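Club > Governance > Board Minutes > June

RIVUNPORT ATHLETIC CLUB
Minutes of the regular meeting of the Board of Directors, June

The chair called the meeting to order at 6 p.m. in the clubhouse. A quorum was present. The minutes of the previous meeting were approved as circulated.

1. Shirt sponsorship

The secretary reported that Getex has declined to renew the shirt sponsorship on its current terms. The company has offered a one-year agreement covering the senior team only. Directors expressed concern that the youth teams would be left without a sponsor at the start of the season. It was agreed that the club would reply asking for youth shirts to be included -- the senior kit order to be held until an answer is received.

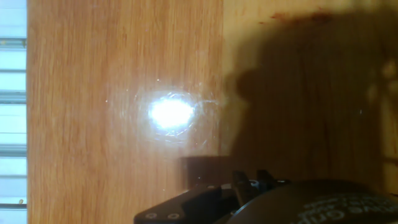
2. Season tickets

Sales stand at 119, against a target of 200 by the opening match. The board considered a proposal to extend the early price to the end of the month. One director objected that members who had already paid would gain nothing by it. The proposal was put to a vote and carried, with one against.

3. Transfer of player registrations

Correspondence was received from Hallonov concerning two players who wish to move before the deadline. Hallonov has asked for a training payment of $1000 per player. The board instructed the secretary to request a written breakdown, and to confirm with the league whether such payments apply to amateur registrations.

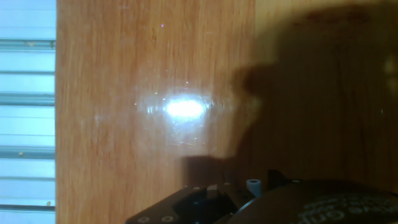
4. Zúñiga Cup

The club has been invited to enter the Zúñiga Cup. The first-round date falls on a Saturday already assigned to a league match. Entry was approved on condition that the league match can be moved. The entry form is to be returned with that condition stated in writing.

5. Other business

A request from the reserve team for a later training time was deferred to the next meeting.

There being no further business, the meeting was adjourned at 7:40 p.m.

Related documents
Board Minutes, May
Board Minutes, April
Season Ticket Terms
Player Registration Policy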